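Operators wanted for recording of sorting examples — Plerau project, Stullirham

Part-time, paid by the hour, start in January

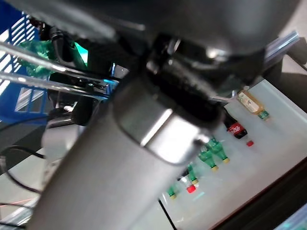 One of our present operators wrote in the team notes that the first week is mostly learning to be slow, and that a bad grasp, repeated calmly, teaches the arm more than a lucky one. We agree with this and would like to find more people who work in such a way.

Stullirham is a small company which prepares training recordings for learning systems. In the Plerau project we teach a robot arm to pick up plastic bottles and caps from a table and to put them in a crate. The system learns from examples, and every example is made by a person who guides the arm from a control station. Until now we have 277 accepted recordings with bottles. We need many more, with other sizes, other colors and more difficult positions.

Your work

You place the bottles on the table after the layout sheet, start the recording, and guide the arm until the task is complete or has failed. Failed attempts are also kept, but they must be marked correctly. After each recording you write one or two short sentences: what was picked, in which order, and where the grip was lost, if it was lost. At the end of the shift you check your recordings for missing camera views.

One shift is 4 hours, either from 8 a.m. or from 1 p.m. We ask for at least three shifts in a week. The first 5 shifts are training and they are paid the same as the others.

What we ask

You have steady hands and patience for repeated work. You can read and write simple English. Experience with robots is not required — some experience with games, sewing machines or small repairs can be useful. You should be able to sit for one hour and stand for one hour, and to tell us when you are tired. Tired recordings are usually rejected later.

What we offer

A written contract for six months, with possible extension to our second task, the Carhuamaca set (bags and soft packages). Free parking behind the building, and a kitchen. The workplace is in the Brodard building, room 289, second floor, with elevator.

How to apply

Please send a short letter, no more than one page, and tell us which shifts are possible for you. A photograph is not needed. Suitable persons will be invited for a trial of one hour at the control station, also paid. We answer all letters, but in December it can take up to two weeks.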